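Drawer odds and ends - share house kitchen, June

Quick post, dinner's on at 5. Finally going through the junk that ends up in the kitchen - Edith Escobar's idea, everything goes across a green tray and gets a home or gets binned. Up to 500 bits in those drawers by her guess, I beleive it. Dumisani wants the lollies. No. 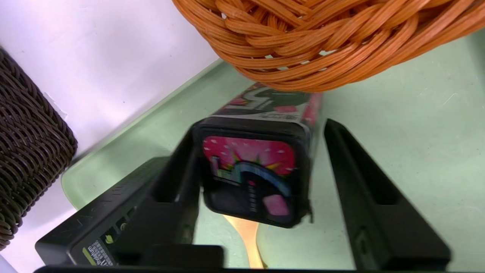 Lolly or gum packet, pink strawberry pattern. Very loud.
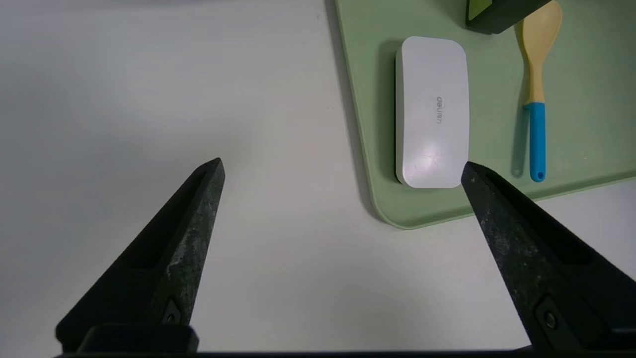

White deli box, rice paddle next to it on the green.
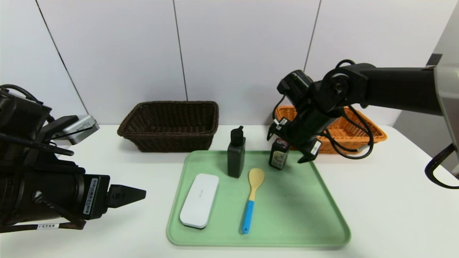

Four things on the tray - white case, blue-handled spoon, grey flip-top bottle, little dark glass one with the red, white and green label.
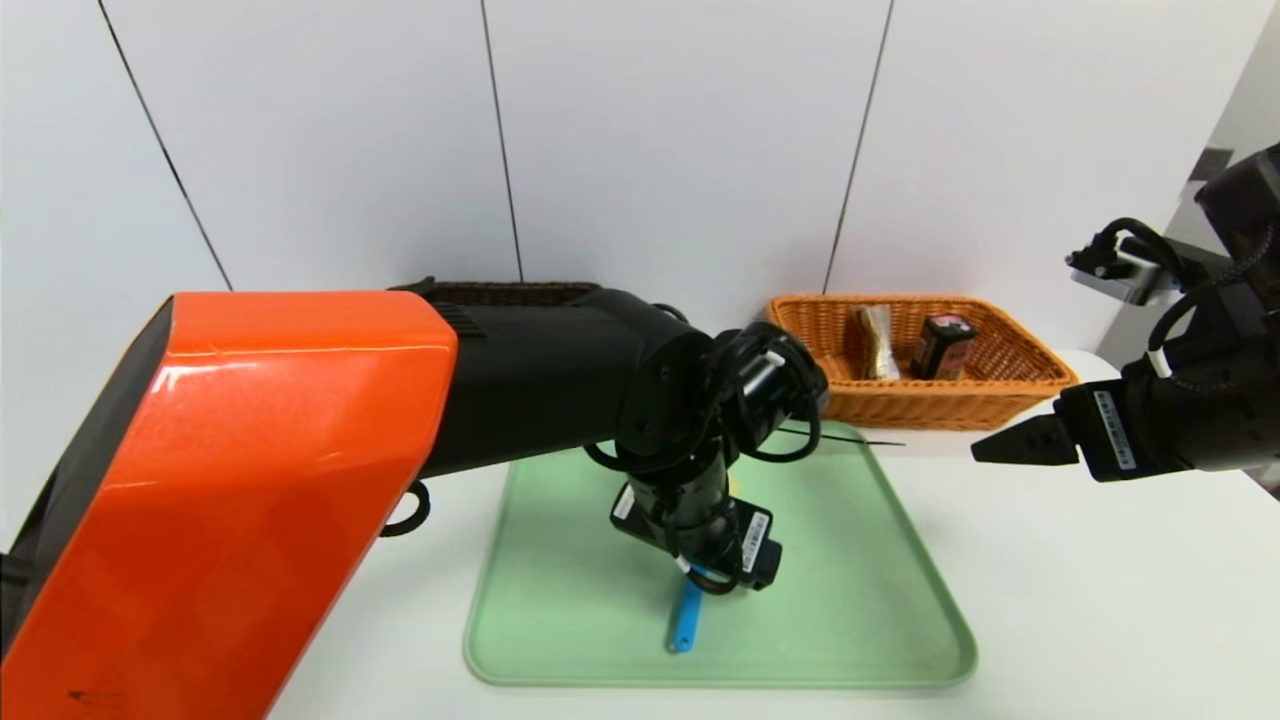 Light blue plastic utensil, just the one.

Still to do: the spice shelf, plus the cupboard Yesenia won't let me open. Jars with no lids go to Elvira for her seedlings, she's after 10. If your colour-coded lids are missing ask me before you buy more, theres a bag in the hall.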